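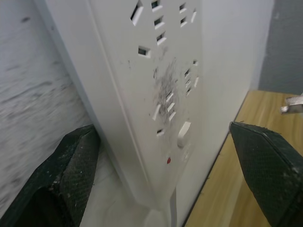 4 min read

Table Reset FAQ – Otlow Shared Workroom
Updated 4/9/12

What is a table reset?
It's the 16 minutes at the end of a session when everything on a table gets wiped, sorted and put back. We love it! A clean table makes you want to start something new, and we've done it at every session since January.

My power strip has gray smudges between the outlets. Can I get them off?
Usually, yes, and it's so satisfying. White plastic shows every scuff, and ours has a dark streaky patch right across the face. Switch the strip off, pull its plug out of the wall and unplug everything from it. Then use a dry microfiber cloth, working away from the openings. If the marks stay put, barely dampen one corner of the cloth and go over the plastic only. Leave it unplugged until it's fully dry.

Can I spray cleaner on it?
No. Never spray a strip, and don't poke anything into the slots.

Is the switch enough, or do I have to pull the plug?
Pull the plug. A little red light by the switch is handy for a quick check during the day, but don't count on it for cleaning.

When should I replace one instead?
If the marks look like scorching, if the plastic feels soft or warped, or if the cord is cracked. Don't clean that one – stop using it.

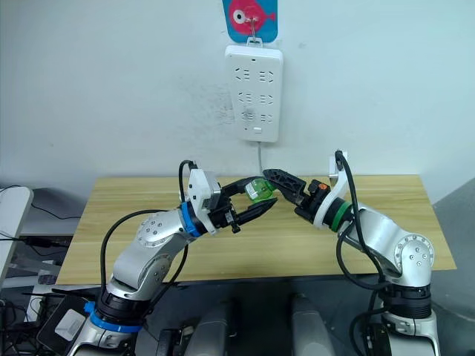
Ateş

Where do small bottles go?
In the Taltar tray on the shelf, labels out. The little green see-through ones are my favorites, and they look great against the pale wood of the tables. No label? Ask before you open it, and please don't sniff to find out.

Can a bottle sit next to the power strip?
Keep them at opposite ends of the table, caps on. Spills travel farther than you'd think!

What do you use on the wooden tabletops?
A soft cloth, wrung out well, then a dry one right behind it. Go with the grain. Vustorell is the name on our sign-out sheet for the cloth bin, so look for that.

How many tables are there?
7, and you're welcome to reset more than your own.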